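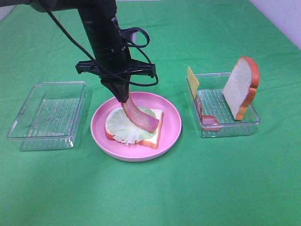
Noemí Cisneros来信提出，上一版手册把搬运后的静置要求放在附录里，门店往往是在通电之后才读到，建议移到安装步骤之前；她还询问，冷柜与熟食切配台并排摆放时，左侧的间隙能否取消。静置要求已移至本章4.2节。左侧间隙不得取消，具体规定见4.3节第3步。

第四章　Saltutdale卧式冷藏备餐柜的安装、启用与日常使用

4.1　适用范围

本章适用于Lozano公司供应的Saltutdale系列卧式冷藏备餐柜（以下简称“备餐柜”），包括配有上置食材盒槽的标准型和不带食材盒槽的平台型。两种型号的安装方法相同，凡有差异之处，均在相应步骤中注明。

本章供门店负责人、厨房值班人员以及受委托的安装人员使用。涉及制冷回路、压缩机和内部电气的维修工作不在本章范围之内，应由持有相应资格的技术人员按照第七章执行。

备餐柜用于短时存放已经预冷的即食食品，例如切片火腿、切片奶酪、洗净沥干的蔬菜、酱料以及已制作完成的三明治。备餐柜不具备速冷功能，不得用于冷却刚出锅的食品，也不得代替冷库作长期储存。

注：Postdale立式冷藏柜的安装方法与备餐柜不同，请使用该产品随附的单行本。

4.2　开箱与静置

1. 核对外包装标签上的型号与订货单是否一致。标签末尾带字母P的为平台型。

2. 检查外包装有无破损、受潮或倾倒痕迹。如发现异常，应在送货单上注明，由送货人签字后再行开箱。

3. 沿底托四周剪断捆扎带，向上取下纸箱。不得使用长刀划开纸箱侧面，以免划伤柜门密封条。

4. 由两人以上将备餐柜移离底托。搬运时手应托住柜体底框，不得抬拉台面前沿、柜门把手或后部的冷凝管。

5. 将备餐柜保持直立，静置至少四小时。如搬运途中曾经倾斜超过四十五度，静置时间应延长至一昼夜。

6. 静置期间可进行柜内清洁和附件清点，但不得接通电源，也不得将电源插头插入插座后仅以柜体开关断电。

7. 清点附件。标准型应附有搁架、搁架卡扣、食材盒横梁、可拆卸切菜板、排水盘、电源线压板和本手册。平台型不附食材盒横梁。

注意：压缩机内的润滑油在搬运过程中可能流入制冷管路。静置时间不足即行通电，可能造成压缩机损坏，由此产生的维修费用不在保修范围之内。

包装材料应按当地规定分类处理。塑料袋和泡沫块应及时收走，不得留在厨房通道内。纸箱建议保留至试运行结束，如需退换，可作为原包装使用。

4.3　选定位置

备餐柜的外形宽度为1,628毫米，不含柜门把手和电源线压板。选定位置之前，应先测量入口、走廊和转角的净宽，并确认所经过的地面能够承受柜体重量。

1. 将备餐柜置于平整、坚实、不渗水的地面。木地板或架空地板上应加垫承重板。

2. 柜体后部与墙面之间应留出约70毫米的间隙。不得在此间隙内存放纸箱、托盘或清洁用具。

3. 机组位于柜体左侧，左侧进风格栅前应留出一掌宽以上的空间。与切配台、收银台或其他柜体相邻时，此项要求同样适用。确因场地限制无法留出间隙的，应改选右侧机组的型号，不得自行封闭或拆除格栅。

4. 避免阳光直射。靠窗摆放的，应在营业时段内使用遮光帘。

5. 远离炉灶、烤箱、蒸柜和洗碗机。柜体与上述设备之间无法保持一步以上距离的，应加装隔热板，隔热板不得遮挡进风格栅。

6. 避免将备餐柜置于空调出风口的正下方。气流会扰动食材盒槽上方的冷空气层，使上层食材温度升高。

7. 柜门完全打开时，门前应仍可容一人通过。

4.4　调平

1. 将水平尺置于台面中央，先沿长边方向测量，再沿短边方向测量。

2. 用随附扳手旋转调节脚。顺时针旋转为降低，逆时针旋转为升高。

3. 柜体前沿可比后沿略高，以便柜门在半开位置自行关闭。前后高差不宜超过水平尺气泡直径的一半。

4. 装有脚轮的型号，应在调平后锁定前侧脚轮的制动片。

5. 打开再关闭各扇柜门，检查密封条是否与门框均匀贴合。可将一张薄纸夹在门缝中轻拉，各处阻力应大致相同。

如某一位置的纸张可以轻易抽出，应先重新调平，再检查密封条是否脱槽。密封条有折痕的，可用温热的湿布敷软后抚平，不得使用明火或热风枪。

4.5　电气连接

警告：备餐柜必须可靠接地。不得使用转换插头、多孔接线板或延长线供电。

1. 确认插座的额定电压和频率与机身铭牌一致。铭牌位于左侧格栅内侧，取下格栅即可看到。

2. 备餐柜应使用单独的插座，所在回路应装有漏电保护装置。

3. 将电源线用压板固定在柜体后部，使其不接触地面，也不接触冷凝管。

4. 插座应位于柜体移动后仍可触及之处，以便在紧急情况下断电。

5. 插入插头，打开柜体开关。显示屏先显示软件版本，随后显示柜内温度。

6. 断电后再次通电，须间隔10分钟。控制器设有延时保护，在此期间压缩机不启动属正常现象。

电源线如有破损，应立即停用，并由Lozano公司或其授权服务点更换。门店人员不得自行以绝缘胶带包扎后继续使用。

4.6　首次清洁

1. 撕去内壁和台面上的保护膜。保护膜边角残留的胶痕可用温水和中性洗涤剂擦除。

2. 取出搁架和食材盒横梁，用温水和中性洗涤剂清洗，漂净后晾干。

3. 用拧干的软布擦拭柜内各面。不得直接向柜内喷水，不得使用含氯漂白剂、钢丝球或研磨粉。

4. 清洁排水孔。向排水孔内倒入少量清水，确认水能流入排水盘。

5. 用食品接触面专用消毒剂擦拭搁架、横梁和切菜板，按消毒剂标签规定的时间静置，必要时以清水擦净。

6. 打开柜门通风，待异味散去后再安装搁架。

搁架卡扣应成对安装在同一高度。卡扣未完全入槽时，搁架可能在受重后滑落。安装完毕后，用手掌在搁架前沿向下施压，确认其不移动。

4.7　温度设定与试运行

出厂设定温度为三摄氏度，一般情况下无须更改。更改设定应由门店负责人进行，并在温度记录表中注明。

1. 按住设定键，直至显示屏闪烁。

2. 用上下键调整数值。每按一次，数值变动一度。

3. 再按一次设定键保存。若不保存，控制器将在片刻后恢复原值。

4. 关闭所有柜门，盖上食材盒槽的盖板，空载运行至显示温度稳定。

5. 将一支独立温度计放入盛有清水的杯中，置于中层搁架，待读数稳定后与显示温度比较。两者相差超过两度的，应联系授权服务点校准。

6. 试运行合格后方可装入食品。

注：显示温度为回风口处的空气温度，柜门开启后会短时上升。判断食品是否符合要求，应以食品中心温度为准。

试运行期间如听到间歇的流水声，为制冷剂在管路中流动所致。压缩机启动和停止时的轻微震动亦属正常。若持续发出金属碰撞声，应断电并检查柜体后部是否与墙面或水管接触。

4.8　装入食品

装入柜内的食品应已预冷至五摄氏度以下。未经预冷的食品会使柜内温度长时间偏高，影响其他食品。

1. 将生食与即食食品分柜存放。条件所限必须同柜的，即食食品应置于上层，生食应置于带盖容器内并放在最下层。

2. 搁架上的食品之间应留有空隙，不得紧贴后壁出风口。

3. 食材盒内的食品不得高于盒内的刻度线。

4. 切片类食品应以洁净的夹具或戴手套取放，每种食品使用各自的夹具。

5. 火腿、奶酪和面包应分别存放。面包不宜放入食材盒槽，以免吸潮。

6. 所有容器应加盖或覆膜，并标明品名、开封时间和弃置时间。

7. 先入者先用。补充食材时应更换整盒，不得将新食材倒在剩余食材之上。

装有酱料的挤压瓶应直立放置于专用槽内，瓶口保持清洁。含蛋类或乳制品的酱料，不得在营业间隙留在台面上。

4.9　台面取用与分装

台面供短时切配、组装和分装使用，其本身不具备冷却功能。食品离开冷藏区域后，时间应予控制。

1. 开始操作前，用消毒剂擦拭台面和切菜板，并洗手。

2. 每次只取出一批订单所需的食材。

3. 取出后的食材应在半小时内用完或放回。已离开冷藏超过两小时的，一律弃置。

4. 组装三明治时，先备齐面包，再取出冷藏食材，以缩短其在室温下停留的时间。

5. 架类和托盘类用具应选用可拆洗、无裂纹的食品级制品。透明用具应在明亮处逐件检查，发现发白、起纹或边缘崩缺者应停止使用。

6. 铺设台布的取餐桌与备餐台面应分开使用。台布每日更换，沾有食物残渣时应立即更换。

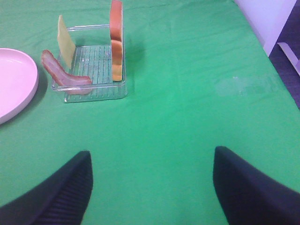
图4-1　绿色台布上的透明塑料架，左后角立放奶酪片

沟槽式底面的用具易积存碎屑，清洗时应沿沟槽方向刷洗，再以流水冲净。清洗后应倒置晾干，不得用抹布擦干后叠放。不耐高温的塑料制品不得放入洗碗机，其耐热温度以用具上的标识为准。

注意：不得在备餐柜台面上放置烤盘、热锅或其他高温器具。不得在切菜板以外的部位切割。

4.10　日常检查与记录

门店应在开门前、午后和打烊后各检查一次柜内温度，并将读数填入温度记录表。记录表样式见附录二，可自行复印。

1. 读取显示温度和独立温度计的读数，分别填写。

2. 抽查一种食品的中心温度。探针在每次使用前后均应消毒。

3. 检查各食材盒上的标签，弃置到期食品。

4. 检查柜门是否关严，密封条有无污渍。

5. 检查左侧格栅前有无杂物。

6. 检查排水盘水位，必要时倒空。

7. 由值班人员签名。发现异常的，应同时写明所采取的措施。

记录表应在门店保存至少一年。更换门店负责人时，记录表应随同本手册一并移交。

Bridport门店采用电子记录的，仍应保留一份纸质空白表，以备系统中断时使用。电子记录恢复后应据纸质记录补录，纸质原件不得销毁。

4.11　定期清洁

每日打烊后：

1. 取出全部食材盒，加盖后移入冷库。

2. 取下切菜板、盖板和横梁，送至洗涤区清洗消毒。

3. 擦拭食材盒槽内壁，清除碎屑和积液。

4. 擦拭台面、柜门外侧、把手和显示屏。显示屏仅可用微湿软布擦拭。

5. 装回横梁，盖上盖板。

每周一次：

1. 将柜内食品移至其他冷藏设备，断开电源。

2. 清洗搁架、卡扣和柜内各面。

3. 用软毛刷清理密封条的褶缝，以清水擦净并擦干。

4. 清洗排水孔和排水盘。

5. 重新通电，待温度稳定后装回食品。

每月一次：

1. 断开电源，取下左侧格栅。

2. 用吸尘器和软毛刷清除冷凝器翅片上的灰尘。刷毛应顺着翅片方向移动。

3. 用中性洗涤剂清洗格栅，完全干燥后装回。

4. 检查调节脚是否松动，必要时按4.4节重新调平。

警告：冷凝器翅片边缘锋利，清理时应佩戴防割手套。格栅未装回之前不得通电。

油烟较重的厨房，冷凝器的清理周期应缩短为每两周一次。二月盘点停业期间，建议安排一次全面清洁，并由授权服务点检查制冷性能。

4.12　显示代码与处理

显示屏出现代码时，应先记录代码和出现的时间，再按下列方法处理。在处理完成之前，应将柜内食品转移至其他冷藏设备。

代码E1：柜内温度传感器断路。控制器转为定时运行，柜内仍有一定制冷能力，但不得继续存放即食食品。联系授权服务点。

代码E2：化霜传感器故障。检查后壁是否结冰。如有结冰，断电并打开柜门，使其自然融化，不得以刀具铲除。

代码HI：柜内温度过高。检查柜门、进风格栅和近期装入的食品。排除原因后代码自动消失。

代码LO：柜内温度过低。检查设定值是否被更改，并检查靠近后壁的食品有无冻结。

代码59：冷凝器温度过高。断开电源，清理冷凝器，确认后部及左侧间隙符合4.3节的规定，然后重新通电。再次出现的，应停止使用。

按任意键可使蜂鸣器静音，代码仍会保留。不得以胶带遮盖显示屏或拆除蜂鸣器。

4.13　停电时的处置

1. 记下停电时间，保持柜门和盖板关闭。

2. 停止从柜内取用食材，直至恢复供电。

3. 恢复供电后，逐盒测量食品中心温度。

4. 中心温度不高于五摄氏度的，可继续使用。高于五摄氏度且无法确定持续时间的，应予弃置。

5. 在温度记录表中写明停电和恢复的时间、弃置的品名及处理人。

预计停电时间较长的，应在停电之前将食品移入冷库，或使用装有蓄冷板的保温箱。蓄冷板不得直接接触叶类蔬菜。

4.14　停用与迁移

停用超过一周的备餐柜，应清空、断电、清洁并擦干。柜门应以垫块保持微开，防止产生异味和霉斑。电源线应卷起固定，不得压在调节脚之下。

迁移前应拆下全部搁架、横梁和盖板，分别包裹。柜门用不留胶痕的捆带固定。迁移途中保持直立，到位后按4.2节第5步静置，再依次完成调平、电气连接、清洁和试运行。

迁移至其他门店的，应通知Lozano公司变更登记地址。保修服务按登记地址受理，申请时须提供机身编号和最近一个月的温度记录表。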